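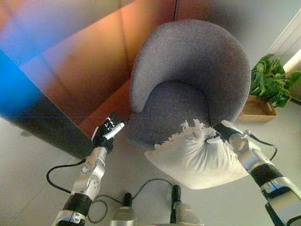
Grauer Sessel, Stoffbezug, runde Lehne

Sessel per Spedition zurückschicken, wer zahlt?

Tuấn Quách
Hallo zusammen, hab im Oktober online einen Sessel bestellt, 146 Euro plus Versand. Farbe passt null zum Sofa, also Widerruf. Per Mail, nach 5 Tagen, Eingang wurde bestätigt. Jetzt schreibt der Shop, Rücksendung geht nur über Spedition (Telero) und die Kosten soll ich tragen. Betrag nennt mir keiner. In der Widerrufsbelehrung steht dazu auch nichts, hab zwei mal gelesen. Karton hab ich nicht mehr, war riesig. Muss ich das zahlen? Und brauch ich die Originalverpackung??

Tùng Đào
Kurz, bin am Handy. Rücksendekosten trägt der Käufer nur, wenn der Händler vorher darüber belehrt hat. Bei Sachen die nicht normal per Post gehen muss er sogar die Höhe nennen, zumindest geschätzt. Steht nichts drin = Händler zahlt. Originalkarton ist keine Pflicht, aber ordentlich verpacken solltest du schon, Decke, Folie, Pappe an die Beine. Schreib denen mit Frist, zwei Wochen, und häng die Belehrung als PDF an. Die Hinsendekosten müssen auch erstattet werden, jedenfalls der Standardversand. Wenn sie sich querstellen: Verbraucherzentrale. Keine Rechtsberatung, nur mein Stand.

Orden
würd ihn behalten ehrlich gesagt, grau geht doch immer. sonst kleinanzeigen, bist du warscheinlich schneller los als mit dem ganzen hin und her

Tuấn Quách
Danke Tùng, Mail ist raus. Behalten ist keine Option, meine Freundin hasst das Ding.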